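Tiedemann Building, Storage and Packing Rooms
Monthly walk-through checklist, February, with comments

Checked by: Oliwia Zawadzka
Rooms covered: 190, 251, loading hall

Mark each line OK, FIX or N/A. Anything marked FIX needs a comment and a name.

1. Exits and aisles
Exit doors open fully from inside: OK
Exit signs lit: OK
Main aisle clear to the width of the floor lines: FIX
Comment: Two pallets of flattened boxes were past the line in the loading hall at 7:30 a.m. Moved before I left. Same spot as last month. Maya Abu Hammour will ask the day shift to use the bay by the scale.

2. Fire extinguishers
Mounted and visible: OK
Gauge in the green: OK
Tag signed for the month: FIX
Comment: Unit 2256 by the stairwell had no initials for January. Gauge was fine and the pin was in. I signed for February only. Please don't fill in old months.

3. Shelving
Load labels readable: FIX
Uprights straight, no fresh dents: OK
Heavy items on the lower two shelves: OK
Comment: Label on rack C in 251 is rubbed off. Do not add weight to that rack until the new label is up. The Lasus catalog has the rating but it lists two versions of this rack, so check the stamp on the upright first.
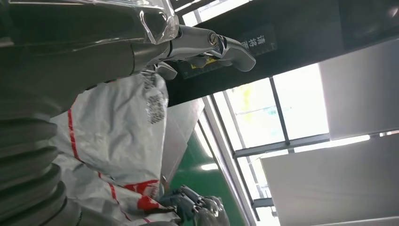 4. Electrical
Panel doors closed, three feet of clear floor in front: OK
Cords free of cuts and tape: FIX
No power strips plugged into power strips: OK
Comment: The orange cord for the floor fan has tape near the plug. Tagged out and left on the bench in 190. Replace it, don't re-tape it.

5. Ladders and steps
Feet and spreaders in good shape: OK
Stored flat or chained: FIX
Comment: The six-foot Jirka ladder was leaning behind the door in 190. The chain is there, the hook is missing. Order number for the hook is 2832.

6. First aid and eyewash
Kit stocked: FIX
Eyewash runs clear for three minutes: OK
Comment: Out of large bandages, and the burn gel has expired. The kit list taped inside the lid is the old one. New list goes in with the refill.

7. Floors and lighting
No standing water: OK
Mats flat at the edges: OK
All lights working: FIX
Comment: One tube flickers over the sink in 251. Work order is in.

Next check: the March sheet uses the same lines, plus door seals.

Comments (3)

Fetel desk: Bandages and gel are on order. Do you want the small kit in the loading hall checked too? It isn't on the sheet.

Oliwia Zawadzka: Yes please. I'll add it under 6.

Maya Abu Hammour: Talked to day shift about the pallets. Hook for the ladder came in, I'll put it up tomorrow morning.

Contact the building office | © Tiedemann Building Services | Back to top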